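Project report – pick and place arm, simulation stage
Leopold Danzer
Shop course, Brerkville
1/18/22

What I set out to do

Original plan was a real arm on the bench in the shared workshop on Trondley. Sort the table after lunch, bottles one side, bowls the other. Still the plan. But the workshop only gets the bench free two evenings a week and the gripper parts came late, so everything up to now is in simulation on my own computer at home. This report covers that part only.

Name of the project is Skitbridge. No reason, it was the folder name and it stuck.

Setup

Sim room is a stock living room. Sofa, bay window, plant. I left all of it in because the background matters for the camera later on, and also taking it out broke the lighting. The arm sits on its own dark table behind the wooden one. Two-finger gripper, black. Tableware is from a free model pack, I changed sizes on some of it so it fits between the fingers.

Two views so far. One looks across the table from the side, one looks down past the fingers. Started with the side view only and it was fine for getting over the object, bad for the last bit of the way down. You just can't judge depth from there. Should of added the second view in November when I started.

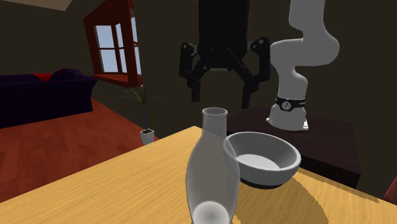 Fig. 1. Side view. Gripper open above the gray bottle, bowl behind it.

The bottle is see-through and that caused more trouble than anything else. My color threshold picks up the wood grain through the wall and thinks the bottle is table. With the bowl right behind it, it's worse – the rim shows through and the outline comes out as one big lump. Tried:
– higher threshold. Lost the bottle completely
– edges only. OK on the neck, useless on the body
– looking for the rim ellipse at the top and ignoring the rest. This is what I kept

Rim ellipse works because the opening is round and a bit lighter. It gives a center point and the arm goes above that. Doesn't help with the height so the height is typed in by hand for now. I know that's cheating, will fix.

Shadows

Did not expect this to be a section. Shadows in the sim are dark brown on the wood and have hard stepped edges, like stairs. The edge finder loves them. First week it kept going for the shadow next to the bowl and closing on bare table. Turning shadows off fixes it in one click but the real bench has a lamp over it so I left them on and wrote a filter. Filter throws away anything where the grain pattern carries on underneath. Slow but it works on most shapes.

Shadow map resolution is set at 2,000 and going higher made my computer crawl. Left it.

Grasping

Ran 63 tries total with the shadow filter on. 14 of them failed. Most fails were the fingers coming down on the rim instead of either side of it, a few were the object sliding when one pad touched first. I only logged pass or fail, not which object, wich was dumb. Next round gets a proper log file.

The white piece is the awkward one. Wide open bowl part with a smaller round opening joined on, so there's no one center to aim at. Best results were with the pads down at the narrow end, one each side. Aiming for the middle of the wide part is no good, fingers don't open far enough.

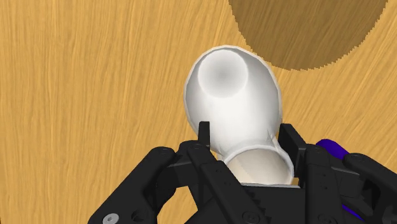 Fig. 2. View from above, white vessel between the two finger pads.

Glossy white also washes out under the sim light, the inside is nearly all one color. So for this one I use the outer rim line, which is thin but at least it's gray.

Problems still open

Height by hand, see above. Pads close at one fixed speed. Code for the two views runs seperately and I copy numbers from one to the other, needs to be one program. Haven't tested with more than the pieces I sized myself.

What's next

Ham has the longer bench and said I can have the corner of it when the parts are in. Mount first, then wiring, then the same tests with a plastic bowl before anything made of glass. Camera bracket is drawn but not cut yet. If the real lamp gives softer shadows the filter might need redoing from zero – will put that in the second report along with the log.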